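Cell notes: finger pads and wrist camera on the Pliston arm

The gripper on the Pliston arm is due for its pad change this month. We do this every 2,000 cycles, and the counter passed that in April, so we are late. Ilgın Tekin will do the arm and Doina Dimitriou will update the model afterward. Please keep the two jobs in that order. Last time the model was changed first and the offsets had to be entered twice.

The steps are the same as before. Park the arm, open the fingers all the way and lock out the drive. Take off one pad at a time and clean the finger face with a dry cloth before the new pad goes on. The screws are 3 mm. Do not reuse the old ones. When both pads are on, close the fingers slowly with no part between them and check that the pads meet flat along their full length.

After that comes the wrist camera check. Load the room model in Lukden and bring up the wrist view with the gripper open and empty. Both black pads should face each other across the gap, with the floorboards clear between them. The wide lens bends the edges of the floor, and the correction stays off for this check. Save the view under the date and the pad set number. The new set is number 13. 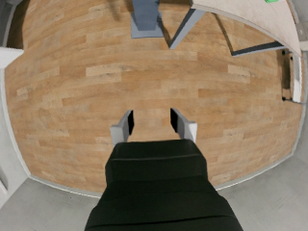 Rok Papadopoulos asks if the check could be run with the correction on, as he finds it hard to judge finger angle near the curved edges. Doina's answer is no for now. The fingers sit close enough to the middle that the bend hardly matters, and all the older saved views were made with it off. She will look at it again once the Zunham lens file has been replaced.

If the pads do not line up in the model after the offsets are in, stop there and tell Ilgın. Do not shift the camera mount to make the view match. Old pads go in the bin under the bench, and the cycle counter gets reset by whoever signs the sheet.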